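Freeing up stiff pliers – quick version

We use cookies to improve your visit. Accept | Manage settings

Got pliers that won't open one handed? Usually old oil and grit in the pivot. Don't force them.

Wipe the head down first. Then one drop of light oil right on the pivot, both sides. Open and close 24 times. Black gunk comes out, wipe, repeat till the rag stays clean.

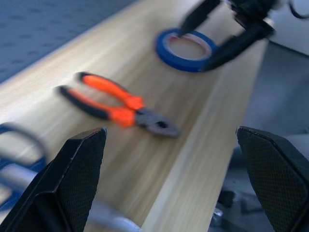 Mahmoud Helmy: Tried this on my dad's old pair, had to leave the oil on overnight before they moved at all. Worth the wait.

Yep, overnight is fine for bad ones. Still stuck? Work a little fine valve grinding paste into the joint, 5 minutes of opening and closing, then flush it ALL out. Any left in there keeps grinding.
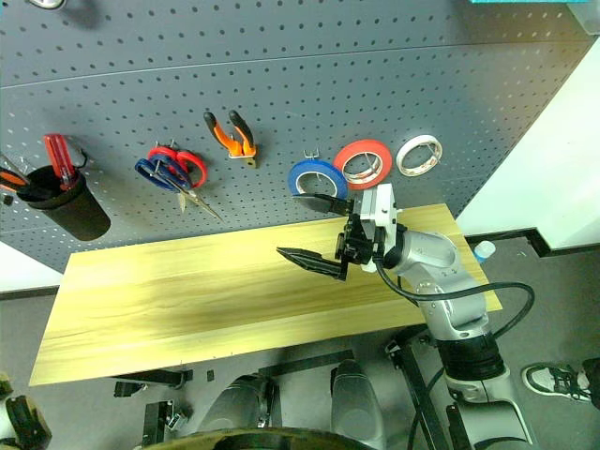 Rust on the jaws – wire brush, old toothbrush for the teeth. Vinegar soak works too but keep teh grips out of it. Rinse, dry right away, oil again.

Scissors same deal, just less oil. Wipe the blades after or you'll stain whatever you cut next.

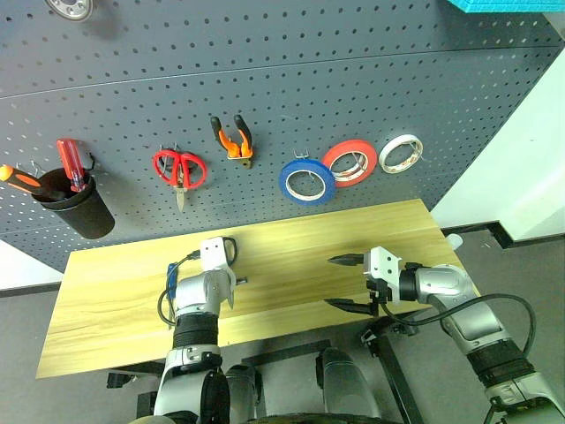

Store them dry. Damp garage = back to square one by January. I redo mine 2 times a year, more if theyve been out in the rain.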